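Friday

Up at 6. Cold in the kitchen again, so I ate standing by the stove. Niamh Keane called before I had finished to say the Paltano people want the apartment plans back by the end of the week. I told her they would have them. They are mostly done apart from the hall closet, which has moved twice.

Took the bus out to Westedville to look at the floor samples. The gray one from Ellard is too pale next to the doors. The Karaki is better but costs more, and we would need two extra boxes for the landing. I asked for a price and the man wrote 499 on the back of a card -- he did not say whether that included delivery. I will call Monday.

Lunch was soup from the place by the station. Read the paper. Rain started on the walk back and my left shoe leaks, so that has to be dealt with before March.

Spent the afternoon on the bathroom drawings. The room is 48 inches across at the narrow end and there is no getting around it. Moved the sink to the long wall, moved it back, and left it where it started. The door will have to swing out.
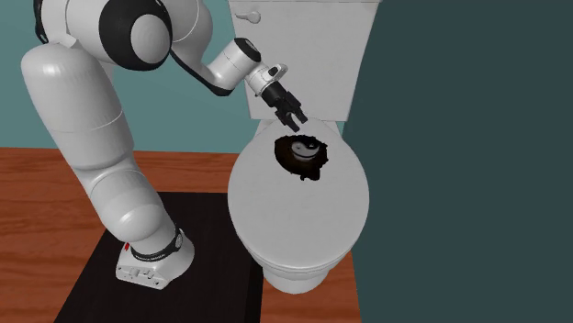

Mom called at 7. Her roof estimate came in at up to 3,000, and she wants me to read it before she signs anything. I said I would drive over on Sunday. She is also giving away the blue armchair, and I said yes to it without knowing where it will go.

Wrote to Niamh about the closet. Bed early -- still have the cough.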